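4. Demonstrating by Hand: The Jewelry Sorting Task
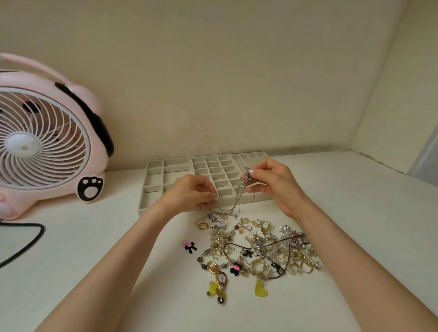

Figure 3. A silver chain held between both hands over the unsorted pile, with the organizer trays behind.

4.1 Why jewelry

We wanted a task that people do well without thinking and that robots still find very hard. Sorting a heap of jewelry turned out to be a wonderful choice. A person will pinch a chain in one hand, lift the far end with the other, and let gravity do half the work of separating the strands (Figure 3). Most of the skill is in those small lifts and pauses, and very little of it shows up in the final position of the objects. A demonstration that records only where each piece starts and ends would miss nearly everything we care about.

The pieces also differ from one another far more than the parts used in our earlier Mudwood trials. Hoops catch on cords, pearls roll, and thin chains settle into whatever gap is left for them. We did not clean up the pile or remove the difficult pieces before a session. The trays have compartments of different shapes, from small squares to long narrow slots, so the demonstrator must also decide where a thing belongs. We gave no rule for this, and the variety in people's choices was one of the real pleasures of reviewing the data!

4.2 Collection

We collected 300 demonstrations by hand and a smaller set by remote control. For the hand sessions, the demonstrator worked directly with both hands and was asked to go at a normal pace, with no special effort to keep the fingers clear of the view. For the remote sessions, the same people drove the two arms of our Brinder platform through a pair of Yook handheld controllers. Everyone began with the hand sessions. Haruna Hirose suggested this order after the pilot, in which people who started on the controllers later copied the slow, stiff habits of the arms when they went back to using their own hands.

A session ended when the demonstrator chose to stop. We kept unfinished sessions, including those in which a knot was set aside and never opened. Each recording was cut into segments at the moments when a hand closed on or let go of a piece, giving 1832 segments in total. Agnese Stankevičius and Kenta Yokoyama labeled the segments separately using the eight action labels listed in Appendix B, then met to settle the ones they disagreed on. The hardest pair to tell apart was "lift to look" and "lift to free." We came close to merging them, and we are very glad we kept both - the policy described in Section 5 uses them quite differently.

4.3 What the hands show that the controllers do not

The most striking difference is in how the second hand is used. When people work with their own hands, the hand that is not lifting is rarely idle. It holds a chain low and close to the tray edge, pins down a neighboring piece, or slides a fingertip under a loop. Under remote control, the second arm was often parked while the first one worked. Several demonstrators told us that they knew exactly what they wanted the other arm to do but could not manage both controllers at once.

For this reason we treat the two kinds of data as partners. The hand demonstrations teach the order of actions and the pairing of the two hands. The remote demonstrations teach what the grippers can really reach and hold. Kiyoshi Hirano's alignment step, built on the Ovow motion library, matches segments across the two sets by label and by the height of the lifted piece above the shelf. It is a simple idea, and it worked on chains much better than we had dared to hope.

Cords remain difficult. A soft cord that runs across many pieces gives little sign of which end to pull first, and our demonstrators did not agree with each other either. Chie Imai went back through these segments and found 2 broad habits: some people trace the cord from one end with their fingers, while others raise the middle and shake it lightly. We trained on both and report them separately in Section 5.2.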